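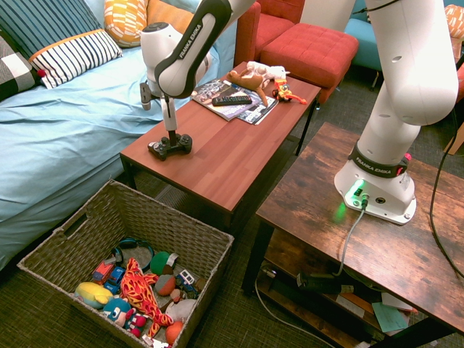

By Jean Lindsay

Halliday to Open Family Game Room and Lending Shelf at Skerent Library

SKERENT, December 2019 – Families who have been asking for a place to sit down and play together, out of the cold and without spending a dime, will soon have one. Halliday, the family-owned furniture and housewares store that has stood at the top of Main Street for 44 years, is paying to turn the old periodicals room at Skerent Library into a family game room, and the doors are set to open in February.

The room will be furnished much the way you might furnish your own den, with sofas, armchairs, low coffee tables and a good thick rug. There will be board games and card games on the shelves, jigsaw puzzles for the folks who like to come back to the same one all week, and four television stations with game consoles and controllers for one to four players. Everything in the room will be free to use during regular library hours, and you won't need a library card to come in and play, though the staff at the front desk will be more than happy to make you one while you're there!

"I grew up in a house where the coffee table was never clear of something," said Prapai Khamphan, who runs Halliday with her brother and two of her cousins. "Dominoes, mostly, and then when we were teenagers it was video games, and my grandmother would sit right down in the middle of the sofa and want to know whose turn it was. We sell people living rooms all day long. It made us very happy to think we could put one in the library and let everybody share it."

The idea goes back to last winter, when the library put out a box by the checkout desk and asked visitors what they would like to see in the building. A total of 1,963 slips came back, which surprised the staff so much that it took two evenings and a good deal of coffee to read them all. Longer hours came first, as they always do – and the library has since added an hour on two evenings a week. Right behind it, in many different kinds of handwriting, came some version of the same wish: a warm room where kids of different ages could be in one place with their parents and grandparents and have something to do.

"A lot of those slips were from parents with a ten-year-old and a toddler, or from grandparents who have the kids after school and have run out of ideas by four o'clock," said Sotiris Stefanou, director of Skerent Library. "We have a wonderful story hour and we have a very good homework table, but we didn't have anything for the whole bunch together. The periodicals room gets the best afternoon light in the building and it was being used to store chairs. I'm so pleased we're getting it back."

Work on the room began this fall. The old carpet has come up, the radiators have been serviced, and the tall windows facing the garden, which had been painted shut for longer than anyone on staff can remember, now open and close. Binudard, the local carpentry shop, is building the shelving and a long window seat with deep drawers underneath for puzzles and spare game pieces. The shop is also fitting sound-softening panels along the wall shared with the reading room, so that a lively round of anything at all shouldn't trouble the people next door with their newspapers.

Along with the room itself, the library will start a lending shelf. Families with a library card will be able to take home up to two board games or one video game at a time, for 10 days, in the same way they would borrow a book. There will be no late fees on games. If a piece goes missing, the library asks only that you slip a note in the box saying which one, and a spare will be found or made.

Gatska, the neighborhood toy and hobby store, has given the first set of games for the shelf and has offered to teach a new one on the first Saturday-style open afternoon of each month, with cocoa. Chaiwat Srithong, who owns the store, put the list together himself and says he tried hard to stay away from anything that takes longer to explain than to play.

"I wanted games where a six-year-old has a fair chance against her dad," he said. "I also put in a few long ones for the people who love them, because I'm one of those people, and I know we're out there. Please come and find me if you need a fourth player. I mean it."

Halliday is inviting customers to help fill the shelves, too. From now until the room opens, anyone who brings a gently used board game, puzzle or family-friendly video game to the store's service counter will receive a coupon toward lamps, pillows and throws. Working controllers and charging cables are especially welcome, as they tend to lead hard lives. Please tape boxes shut before bringing them in, and if you know a puzzle is short a piece or two, just write it on the lid.

The library is also looking for a few friendly people to host play afternoons. Hosts don't need to be experts at anything. They will help new visitors find a game and a partner, keep an eye on the sign-up sheet for the television stations, and tidy the shelves at closing time. Teenagers are welcome to apply and can count the time toward school service hours. Forms are available at the front desk, and Chaiwat Chaimongkol, who looks after programs for children and families, will be glad to talk with anyone who is thinking it over.

An opening party with refreshments is planned, and the date will be posted in the library lobby and in Halliday's front window once the shelving is in.

About Halliday

Halliday sells furniture, lighting and housewares for every room of the home, with free local delivery and a repair bench that is open to anyone, whether or not the chair came from us.

Press contact: Jean Lindsay, Halliday, Main Street, Skerent. Please ask for Jean at the service counter.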